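Zwahlen Stone Floor Cleaner – concentrate for polished marble

Product code 1406

A neutral cleaner for polished marble, limestone and travertine floors. It lifts everyday dirt, footmarks and light grease without dulling the polish, and leaves no wax or silicone behind. Sold as a concentrate, to be mixed with warm water in an ordinary mop bucket.

Suitable for indoor floors, window sills and hearths. Not for slate, unglazed terracotta or wood.
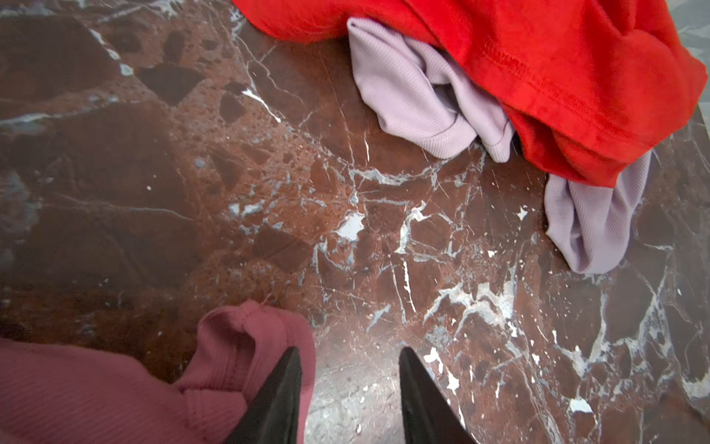
How to use

Sweep or vacuum first. Grit does more harm to a polished floor than foot traffic does, and mopping over it only moves it about. Add one capful to a bucket of warm water and mop with a well wrung flat mop, working back towards the door. Change the water when it turns grey. There is no need to rinse at this strength.

For sticky marks, use two capfuls and a soft white pad, then go over the area with clean water. Dry with a towel if your water is hard.

Do not use vinegar, lemon or limescale remover on marble, before or after. Acid etches the surface and a cleaner cannot put that right. Etched patches need repolishing – see Morkitz Polishing Powder, code 1775.

Red and brown marbles

Many of these are made up of broken pieces held in a softer ground, with veins running through. The softer parts can have small open pores where dirt settles. Go over them twice with a light hand and leave the scouring pads in the cupboard.

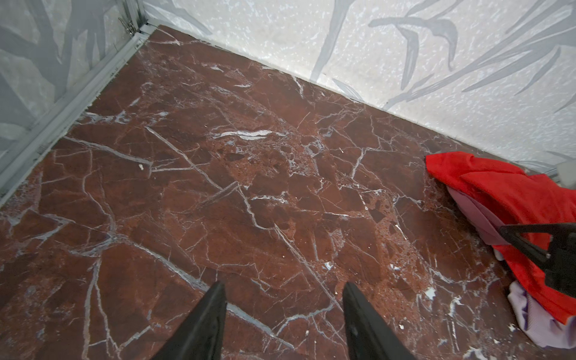

Old floors have often been filled with resin or wax. If yours has, try the cleaner in a corner first and leave it overnight. Fillers that lift or turn cloudy should be looked at by a stone restorer.

Sealing

The cleaner can be used on sealed and unsealed stone. It will not strip Plokness Stone Sealer (code 717). Allow the floor to dry fully before sealing.

Storage

Keep upright, away from frost and out of reach of children. Use within 8 months of opening.

Questions about an older floor can be sent to Leena Ikonen at the Clarkeck trade counter. The counter closes at 4 pm in February.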